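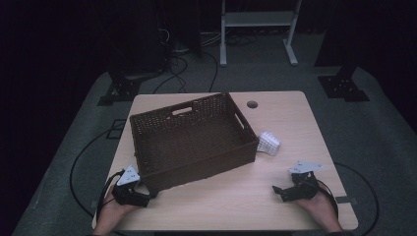
Woven basket on a tabletop.

Skunside Household Lending Library
Frequently Asked Questions

Who may borrow items?
Any resident of Skunside aged 18 or over may register. Proof of address is required at the first visit.

How many items are available?
The catalog lists 3,130 items - kitchenware, baskets, hand tools and small furniture.

How long may I keep an item?
The standard loan period is 26 days. One renewal is permitted unless another member has placed a hold.

What if an item is damaged?
Please report damage when returning the item. Members are not charged for ordinary wear.

Where do I return items?
Returns are accepted at the Aquino Street desk until 6 p.m. Large items must be returned by appointment.

Whom should I contact about donations?
Please write to Erlinda Macapagal, Collections Office. Donations are not accepted in October.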